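Chapter 4
Washing Small Textiles by Hand

Posted 2014-12-26
213 shares | 3 comments

4.1 Scope

The washbasin is the usual place for cleaning small textile articles that do not justify a machine load, or whose trim would not survive one. Face cloths, handkerchiefs, lined pouches and detachable collars fall into this group. The chapter deals with articles small enough to be held in both hands over the bowl. Larger items are covered under tub washing.

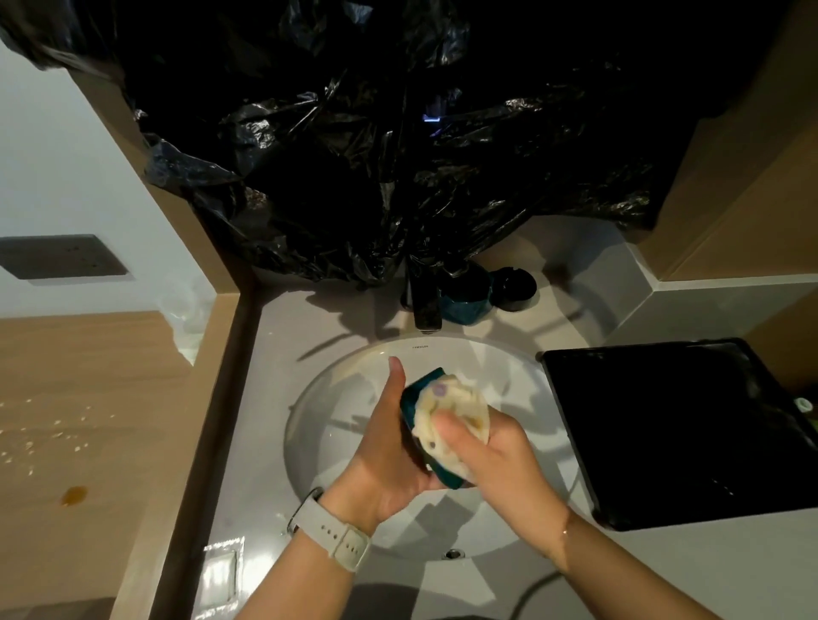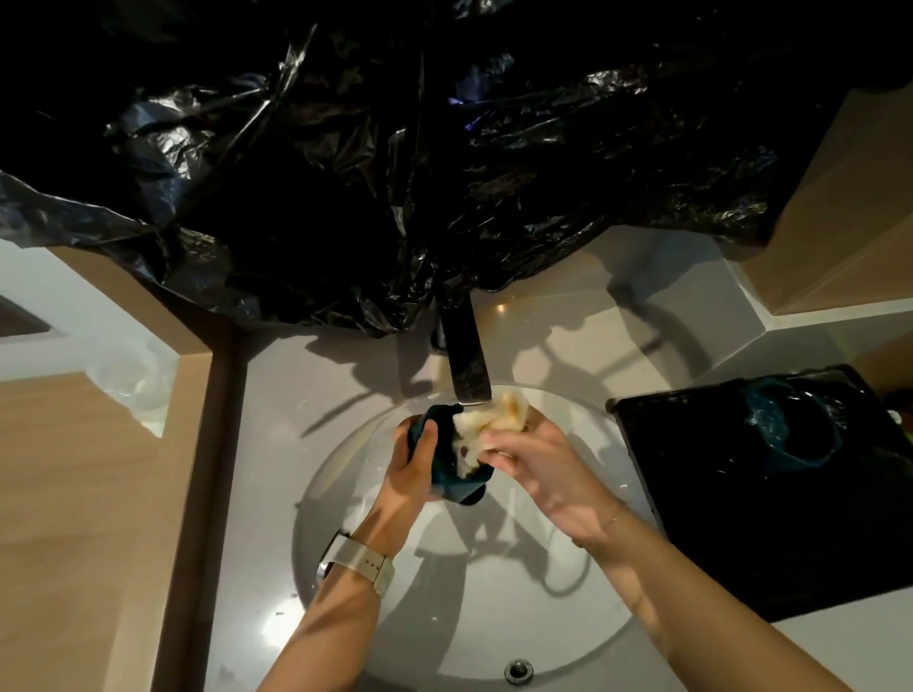 Hilari objects to the washbasin on principle and would send all of this work to a kitchen sink, on the grounds that a shallow bowl leaves too little depth for rinsing. The objection holds for towels. For a single cloth, depth matters less than a steady flow and a clear drain, and the method given below assumes both.

4.2 Terms

Wetting out is the complete saturation of the fabric before any detergent is applied. Dry patches take up detergent unevenly and may show as rings after drying.

Working is the movement of liquid through the fabric by pressure of the fingers or palm. It is distinguished from rubbing, in which two surfaces of fabric are drawn across each other. Rubbing raises the pile and dulls printed patterns.

Expression is the removal of water by squeezing. Wringing is expression with twist and is not used on lined articles, as the outer fabric and the lining stretch by different amounts.

4.3 Dark and light fabrics

Where a pale fabric and a dark one are to be washed in the same session, the pale one is washed first. Dark dyes, teal and navy in particular, may release colour for the first 3 or 4 washes. Articles that combine both are tested at a seam with a damp white cloth pressed in place for 20 seconds. If colour transfers, the article is washed cold, without soaking, and dried flat with the dark side down.

4.4 The work area

The counter beside the basin is kept dry on one side, and finished articles are set down there. Watches and bracelets are best removed before work on knitted or open-weave fabrics, which snag easily.

Comments

Zolten: Does the seam test work on microfibre? Mine never marks the white cloth but still bleeds in the bowl.

Guerra: Press longer, and use warm water for the test only.

Rarnum: Table 4.1 is missing from this version.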